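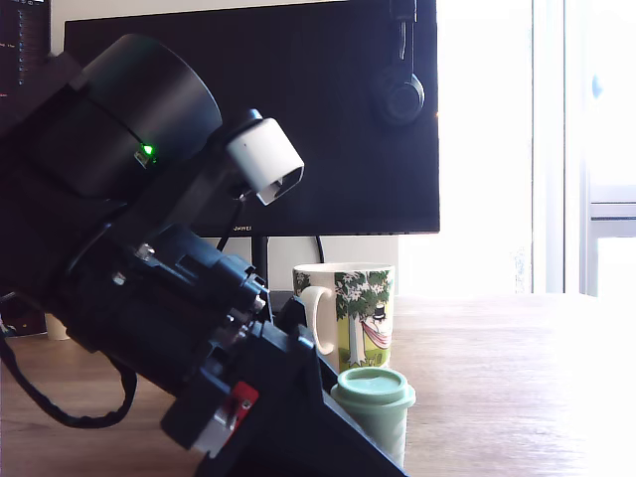 Skellham 26-inch Rolling Workbench Review

By Angelica Navarro

14 comments | 190 shares

I bought the Skellham bench in September to replace a folding table that had started to sag in the middle. I mostly fix lamps, radios and small kitchen appliances, so I need a flat top and drawers more than I need a place to saw lumber.

Assembly took most of an afternoon. The drawings are clear enough until you get to the drawer slides, where the left and right parts look the same and are not marked. I put one pair in backward and had to take the drawer out again. The bolts all fit. One washer was missing and I used one from a jar.

The top is 26 inches deep. I would have liked a little more, but it leaves room to walk behind my chair. The maker rates the bench for 800 pounds, spread evenly. I have not come close to that. With a bench vise bolted to one corner and all the drawers full, the top stays level and the drawers still close.

The casters are the weak spot. They roll well on concrete, but two of the four have brakes and that isn't enough. If I push hard on a file, the end without brakes creeps sideways. I swapped in two locking casters from the hardware store and the problem went away.

Drawers: the shallow ones are good for screwdrivers and pliers. The deep one at the bottom won't quite take a cordless drill standing up with the battery on. The liners slide around until you tape them down.

I also looked at the Bratby, which costs more and has a power strip built into the back rail. My outlets are already at bench height, so I passed. If yours are down by the floor, the Bratby may be worth the extra money.

After three months the finish has a few scratches near the vise and one ring from a can of stain. I would buy it again, with the better casters in the same order.

Share this review | Comments (14)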